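The Man Who Watched All of Renness
June 23, 2020

The first thing he wants understood is that the princess does not die in episode 12. She is hit by the beam, she falls off the bridge, and the narrator says something grave over a shot of the sea. Then the American version cuts to a commercial for the toy, and for decades a fair number of grown adults have gone about believing she was dead.

"She's back the next week," he says. "She has a bandage. They cut the bandage."

He has asked me not to print his name, on the grounds that his employer thinks he has hobbies. Under a pen name, he is the author of the only complete English episode guide to Star Guardian Renness, a space robot cartoon that ran for 59 episodes at home and somewhat fewer everywhere else. The guide is 182 pages long and covers every invasion, every kidnapped scientist and every time the hero's little brother stows away in the cargo hold. By his reckoning the little brother should have been put ashore by the end of the first month.

He came to the show as a boy in Rorville, where the local station ran it before school in whatever order the tapes came out of the box. "I saw the last episode third," he says. "So I knew the moon base blew up. Then I had to sit through a whole summer of these people decorating the moon base."

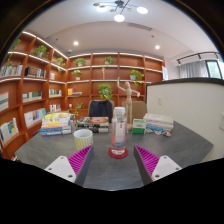
A bottle on a red coaster, with wooden shelving behind.

The English dub was the work of an outfit called Walby, which bought the series cheap and seems to have translated it cheaper. The robot's pilot, a brooding orphan in the original, became a cheerful lad with a living father who was always just out of the room. The enemy emperor acquired a lisp. The planet he came from had three different names in the first month, and one of them was Lindsay.

"Planet Lindsay," he says, with real affection. "I think it was somebody's kid. Or it was a typo that got to the microphone. You have this huge fleet coming out of the dark, there's an organ playing, and the voice says, 'We bring greetings from Lindsay.' I love it. I wouldn't change it for anything."

He did change it, in the guide. He used the original name and put Lindsay in a footnote, and he got more angry mail over that footnote than over anything else he has written. I ask how much mail that was. He thinks it over and says it was two people, but they wrote often.

His method is simple and sounds terrible. He watches an episode in Japanese, then the dub if there is one, then the Japanese again with a dictionary. Then he writes down what happens, which he says is harder than it sounds when a show was made in a hurry. In one episode the professor is locked in the brig and also, two minutes later, having lunch. "You have to decide if that's a plot hole or a twin," he says. "They did do a twin once. So you can't rule it out." 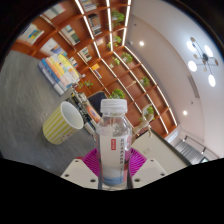
Bottled water and bookshelves.

Does he think it's good? He takes a while over this one. The fights are mostly the same fight, he admits, and the robot's best punch is a single piece of film that gets flipped left to right when they need a change. But there is an episode in the middle, with hardly any robot in it, where the crew waits out a storm on a dead ship and the cook tells a long story about his town. The dub skipped it. He suspects Walby's people got to the end of the reel, noticed that nothing had exploded and put it back in the can.

"That's the one I'd show somebody," he says. "Then they'd go watch the rest and be furious with me."

He printed a first run at his own expense, and it sold out in the sense that he stopped having any. A small press is bringing out a second edition in August, with corrections. It has talked about printing 4000 copies. He finds the number alarming and would like to meet the other 3,999 people.

The corrections are keeping him up nights. A reader sent in a tape with a longer version of the finale, including a scene where the emperor takes off his helmet, and it has knocked out most of what the guide says about whose father he is. There was also the matter of the footnote. After some thought, he has moved Lindsay up into the main text.

"In parentheses," he says. "They'll still write."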